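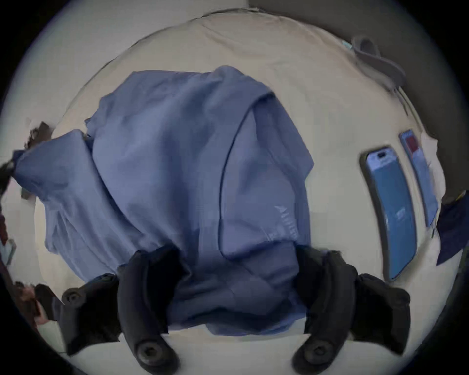 Plate 1867. Light blue long-sleeved garment, crumpled, on cream-beige sheet. Bedroom series, Alline.

Household Textiles in Use: Bedroom Series
Alline, Stistwood

Introduction

The bedroom series covers clothing and bed linen at the point of handling: on the bed, on the floor, over the chair, in the wardrobe. Finished stacks and hung garments are covered in the storage series. The house at Alline dates from 1889 and has no separate laundry sorting area, so clothing is sorted and folded on the beds. Terms for folds and panels follow the Manninen sheet, third column, with spelling adjusted to local usage.

Entries give a short line on the garment and the surface, then a line or two on handling. Fibre content is entered only where a care label has been read. Size is not entered. Colour names are those of ordinary speech and have not been matched to a chart.

Notes to Plate 1867

Garment. Periwinkle blue, light fabric with a slight sheen. Entered as "shirt or jacket". Fibre not entered.

Body. The upper part is bunched into loose folds. The lower part is gathered, and the blue reads noticeably darker in those folds.

Sleeve. One long sleeve is extended diagonally to the left.

Line at right. A curved seam or fold runs down the right-hand part and outlines a panel or something like a pocket. It is entered as "line, unresolved". Under the Manninen terms a seam stays in place when the cloth is pulled flat and a fold does not; the entry stands until the garment is checked against that rule.

Marking. Small, faint, white, low on the panel. Logo or lettering, not legible. No maker is entered.

Surface. Bed, cream-beige sheet. Two phones at the right of the garment, both with blue screens, the larger in a thick grey case. Loose items are listed under surface and not indexed separately.

Handling: light fabrics with a sheen

The following applies to shirts and unlined jackets in thin, smooth cloth. It is the procedure used at Alline and is reproduced here so that the plates in this series can be read alongside it.

Clear the surface to the full width of the garment with sleeves extended. A made bed with a flat sheet is suitable. A doona is too soft, as the lower layer of cloth sinks and the fold line wanders. Smooth the sheet first. Any ridge in it will show through a thin fabric and be mistaken for a crease in the garment.

Find the collar or neckline before moving anything else. Hold it at both shoulder seams, lift clear of the bed and let the body drop. Most loose creasing falls out at this stage. Lay the garment down from the hem upwards, keeping the shoulders in hand until last.

Bring the sleeves out to either side. A sleeve left under the body will form a ridge that cannot be pressed out by hand. Check that each sleeve is not twisted: the underarm seam should run in a continuous line into the side seam.

Close zips fully. Close buttons at the top, the middle and the bottom; the remainder can be left. Empty all pockets, including any inside the front panel. Pocket bags in thin jackets tend to ride up and should be pulled down flat through the opening.

Smooth from the centre outwards with the flat of the hand. Do not drag. Smooth cloth slides over itself readily, and pulling at one side shifts the upper layer away from the lower one. If this happens, lift from the shoulders and lay it out again.

Fold in the sides to a common width. The Skirkix shelf insert in the Alline wardrobe sets this width for all tops. Where a garment is too bulky at the shoulder, the sleeve is folded back on itself along the side instead of across the back. Fold the body upwards from the hem in 3 parts.

Place the folded garment between two items in cotton or wool. Slippery fabrics stacked directly on one another do not hold, and the stack will lean towards the front of the shelf and eventually come down.

Handling: printed areas

A small printed logo or line of text should sit on a flat section and away from any fold. Repeated folding across a print will crack it, beginning at the corners of the lettering. Where the print falls on a fold line, move the line. Printed areas are not ironed from the face. Turn the garment inside out, use a low setting and put a clean tea towel between the iron and the cloth.

Hanging as an alternative

Light jackets may be hung. Use a shaped hanger, as wire leaves a point at each shoulder that remains visible in fabrics with a sheen. The rail at Alline is short and takes priority for coats and dresses, so most light tops are folded. From September the winter coats move to the hall cupboard and the rail is opened to shirts.

Description codes used in this series

Crumpled: no part of the outline laid true, folds in several directions.
Laid: outline readable, sleeves placed, creasing still present.
Smoothed: laid, with surface creasing removed by hand.
Folded: reduced to shelf width.
Line, unresolved: a seam or a fold, not yet determined.
Marking, not legible: print, label or embroidery present but unread.

Plate 1867 is coded crumpled; line, unresolved; marking, not legible.

Arrangement of the series

Plates are filed by surface and then by garment type. Tops come before trousers, and bed linen is last. A garment coded as "shirt or jacket" is filed with shirts and cross-referenced under jackets. Once the type is settled the cross-reference is removed and the plate keeps its original number. Numbers are not reused.

The printed set is issued in folders of 50 plates. Prints are on matt paper, as gloss makes it difficult to judge the sheen of the cloth. Blues tend to print slightly darker than they appear on a monitor, and the colour name in the caption should be preferred to the print.

Related pages

Storage series: wardrobe shelves and Skirkix inserts
Linen series: sheets, pillowcases, doona covers
Manninen terms for folds, seams and panels
Stistwood: house plan and room names

Page revised 24/05/2021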